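Chapter 4
What the Arms Will Really Cost You

When I bought my first pair of arms, I read the price on the quote and thought I was done. I wasn't even close! The arms came from Porico, and I'd put 384 dollars aside for everything else — cables, printed fixtures, something to cover the table. It was gone before February was.

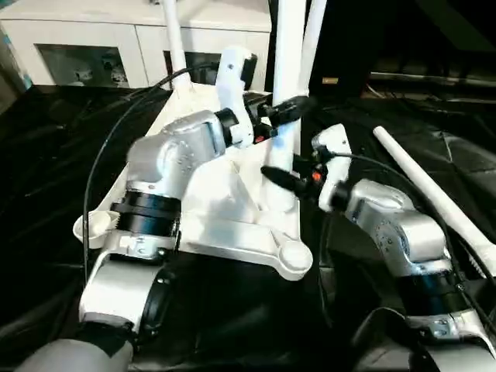 So in this chapter we're going to start with the small stuff and work up to the big purchase (yes, backwards from most books). Printed parts get redesigned over and over, and I now plan on 250 dollars a month for those alone. Cables I buy in pairs, one to use and one for the drawer.
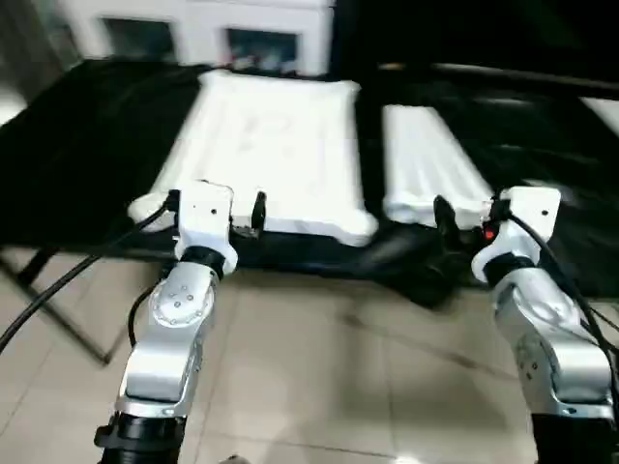 Daryna Kuzmenko would turn my order around, and told me so when she read a draft: settle the floor space and the table first, get the arms quoted second, and leave fixtures until you know the reach. I like her order for a brand-new room. For a room you already have, I'd still stick with mine, and we'll price both in Section 4.1.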